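Análises de solo: o que muda na recolha e na entrega a partir de abril

Boletim da Viten, 21 de março de 2018

A campanha de inverno das análises de solo está encerrada. Entraram 562 amostras, a maior parte de vinha e olival, e os boletins foram todos enviados. Quem ainda não recebeu o seu deve verificar primeiro o endereço de correio eletrónico que consta da ficha de associado. Houve várias devoluções por endereços antigos, e nesses casos o boletim ficou em papel no balcão do edifício Poulain.

Em abril abre a campanha de primavera, com regras de recolha um pouco diferentes. A alteração principal é a quantidade de terra. Cada amostra passa a ter, no mínimo, 300 gramas de terra fina, já sem pedras, raízes e restos de palha. Até agora aceitávamos sacos mais pequenos e completávamos a análise com o que havia, o que obrigava muitas vezes a deixar de fora a granulometria. As amostras abaixo do peso serão devolvidas ao balcão e o associado é avisado por telefone.

A forma de recolher mantém-se. Percorre-se a parcela em ziguezague e tira-se terra em vários pontos, sempre à mesma profundidade, para um balde limpo. Mistura-se bem no balde e enche-se o saco a partir dessa mistura. Nas culturas anuais recolhe-se a camada que a charrua trabalha. Na vinha e nos pomares convém fazer duas amostras separadas, uma de superfície e outra de profundidade, e identificá-las como tal. Não se recolhe junto a caminhos, muros, bebedouros ou locais onde tenha estado estrume amontoado. Também não se recolhe logo depois de adubar. Se a parcela tiver manchas de terra visivelmente diferentes, cada mancha é uma amostra.

Os baldes galvanizados e as ferramentas com ferrugem continuam a dar problemas nos micronutrientes, sobretudo no zinco e no ferro. Usem balde de plástico e uma pá ou sonda limpa. Sacos que tenham levado adubo ou ração não servem, mesmo lavados.

A ficha de identificação também muda. Passa a chamar-se ficha Wallen, tal como o programa em que os dados são registados, e tem seis campos obrigatórios: número de associado, nome da parcela, concelho, cultura instalada ou prevista, profundidade de recolha e data de recolha. O campo da produção esperada é facultativo, mas sem ele a recomendação de adubação sai com valores médios para a região. Pedimos que a ficha vá fora do saco, presa com um elástico. As fichas metidas dentro com a terra húmida chegam muitas vezes ilegíveis.

O prazo de entrega dos resultados é de 14 dias úteis a contar da entrada da amostra completa. Os pedidos com análise foliar têm prazo próprio, indicado no recibo. Não há serviço urgente nesta campanha.

Quanto aos locais de entrega, o balcão do edifício Poulain recebe amostras todas as manhãs dos dias úteis. O posto de Furkotard recebe também, mas só aceita sacos fechados e com ficha preenchida, e não faz registo no momento. O recibo segue depois por correio eletrónico. Os associados de Furkotard que prefiram levantar sacos e fichas antes da campanha podem fazê-lo no mesmo posto, sem marcação.

Nos boletins de inverno repetiram-se dois resultados que merecem atenção. O primeiro é a acidez nas parcelas de encosta, onde a correção com calcário foi adiada vários anos seguidos. A calagem deve ser feita com antecedência em relação à sementeira ou plantação e incorporada no solo; espalhar à superfície em cima da hora adianta pouco. O segundo é o excesso de fósforo em hortas e em parcelas próximas de estábulos. Nesses casos a recomendação foi suspender a adubação fosfatada e repetir a análise. Vários associados perguntaram se podiam continuar a usar o adubo composto que já tinham comprado. A resposta é que deve ser guardado para outra parcela que precise dele.

O teor de matéria orgânica continua baixo na generalidade das vinhas. O enrelvamento da entrelinha e a trituração das vides no local ajudam, mas o efeito só se vê ao fim de alguns anos, e não se justifica pedir nova análise todos os invernos apenas para o acompanhar.

A tabela de preços não sofre alteração e está afixada nos dois locais de entrega. As dúvidas sobre a interpretação dos boletins podem ser tiradas ao balcão, levando o boletim impresso.

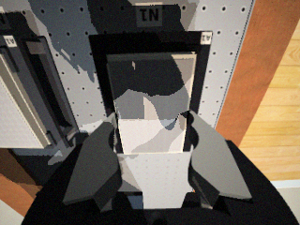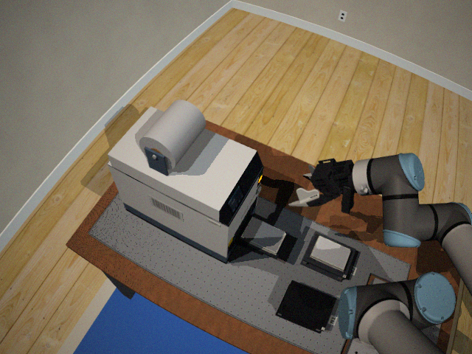
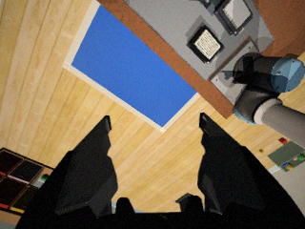

Imagens geradas por computador. Na primeira, suporte com a etiqueta A1; na segunda, equipamento de bancada.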